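Ticket 461 — bed making, sheet and small items
Status: open, waiting on the next run
Project: Sotness
Opened by: Grigore Lazăr
Tuesday, November 26, 2019

Right, opening this properly because we've been chatting about it in three different places and I keep losing the thread. Short version: folding a cloth that's already lying on a table is going all right. Tidying a bed is not. I'd like to get to the bottom of why before we promise Irnstead anything (they keep asking me whether it can "do the bedroom yet", and my answer keeps being "a bit").

What I expected: planner looks at the bed, sorts what's bedding from what isn't, clears the stuff that isn't, then pulls the sheet flat towards the headboard.

What I get: it goes for the sheet first, nearly every time, with everything still lying on it. In run 317 it labelled two phones and a twist of cable as one object called "fold". One object! So of course the pull path went straight through the lot. I hit stop.

Anyway, it's a fair test bed, if you'll excuse me, because it's how a bed looks in a normal house at a normal time of day.

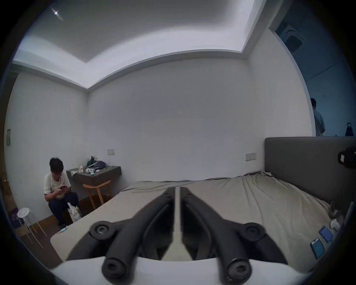
Bed with phones and cable still on the right-hand edge, sheet not yet straightened.

Things I've tried so far:

Turned up the weight on depth. Made it worse. The wrinkles near the headboard stand up higher than a phone does, so now it wanted to pick up the wrinkles.

Turned it back down and told the planner that anything lit up is not bedding. Crude, I know, but it did split the phones out. The cable still gets swallowed. Cables are going to need their own ticket, I think.

Swapped the Riquelme pads for the softer ones. Better hold on the sheet, and I'd keep them, but they're hopeless on anything thin and flat. A person just slides a phone to the edge and gets a thumb under it without thinking. We haven't got a slide move at all at the moment, it's straight down and pinch or nothing.

Update, after lunch. Had a good long call with Utum about the edge finder. They reckon it was only ever tuned on patterned cloth, and a plain pale sheet gives it next to nothing to go on. That fits with what I'm seeing. It also explains why the cloth jobs look so much cleverer than the sheet jobs in our results, and I was rather pleased with those, so that's a bit deflating. They've sent a new settings file and I've loaded it but not trusted it with anything yet.

So the plan is to go smaller. Forget the whole bed for now and do one blue cloth on a pale sheet, one fold, and see if the edge finder can tell cloth from sheet when there's a proper difference in colour.

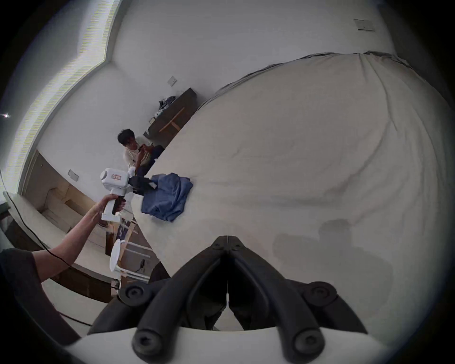

If that holds up I'll go to a pale cloth on the pale sheet, which is the one I'm dreading. Shadows are the other worry. A soft grey shape moving over a sheet looks an awful lot like a crease to the model, and in an ordinary room with daylight coming in you can't keep people from leaning over things. I've asked Utum whether we can have the planner ignore edges that move between one look and the next. No answer so far.

As for the bigger question, can it do household chores yet — I'd say it can do parts of them, slowly, when someone has already done the thinking. My mum makes a bed in less time than our planner takes to decide where the corner is. I do think the picking up is closer than the straightening, mind you, and I'd happily show Irnstead that bit on its own.

Still to do:
Rerun 317 with the new settings file, same start layout
Write up the slide move as a request
Separate ticket for cables
Ask Riquelme if there's a pad in between the 2 we've got

Leaving this open. Please add your notes in here and not by email, I really will lose them.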